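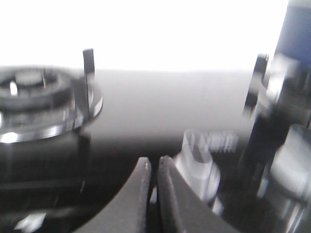
# Counting water voles on the Skitatside ditches

Project report, second year field module

I picked water voles mostly because I'd never seen one. I'd grown up thinking the brown thing that plops into the canal was a rat, and it may well have been, but Omolara Nwankwo (my supervisor) put up a slide of a vole eating a reed stem in the first week and that was me decided.

The site is Skitatside, a strip of wet grazing land east of Trarska with drainage ditches running through it. The voles used to be all over it, going by the old parish nature diaries. Then mink turned up, the banks got trampled by cattle, and the last proper survey found signs on only two ditches. I wanted to know if they were still hanging on, and whether fencing the banks had made any difference.

## What I did

Stijn Koster, who farms the land, let me use six ditches. Three have been fenced off from the cattle and three haven't. On each one I marked out a 400 metre stretch and walked it in April and again in June, in waders, going very slowly. You don't really look for the voles themselves. You look for latrines (piles of droppings like green-brown tic tacs, and they don't smell, which is how you tell them from rat), feeding piles with the stems bitten off at a slant, and burrow holes near the waterline.

I also put out mink rafts, one per ditch. These are floating boards with a tunnel on top and a tray of damp clay inside, so anything that wanders through leaves prints. I left them for 30 days each time and checked them every week. Melahat Kozan from my year helped me carry them down and has asked me to write here that they are much heavier than they look.

## What I found

| Ditch | Fenced | Latrines, April | Latrines, June | Mink prints |
|---|---|---|---|---|
| A | yes | 4 | 11 | no |
| B | yes | 2 | 9 | no |
| C | yes | 0 | 3 | yes |
| D | no | 0 | 0 | no |
| E | no | 1 | 2 | no |
| F | no | 0 | 0 | yes |

So there are still voles! I was over the moon about ditch A, where I got eleven latrines in June and a very good look at an adult swimming across with a bit of grass in its mouth. All the fenced ditches had signs by June, and only one of the unfenced ones did.

Ditch C is the one I keep going back to. The mink prints were in the April clay and there were no vole signs at all then, but by June there were three latrines at the north end. Maybe the mink moved on, or maybe I just missed things the first time (I was slower and better at it by June, I think). F had mink prints in June.

The plants matter too. In the fenced ditches the bank cover came out at 90 per cent in June, mostly reed sweet-grass and rush, while E was patchy and D and F were nearly bare mud where the cattle come down to drink.

## Problems

Six ditches isn't many, and the fenced ones are all at the wetter end of the farm, so I can't say for certain that it's the fence doing it. It also rained hard before my June visit to D and E, and latrines wash away. I should have gone back and repeated those two, but the ditch was over the top of my waders.

## If someone carries this on

Rigoberto Alvarado at the county wildlife group has my maps and raft positions. I'd add a September visit, and I'd ask Stijn if a short bit of ditch E could be fenced, seeing as there are already voles there to spread along it. The rafts are in his barn, behind the hay trailer, and two of them need new clay.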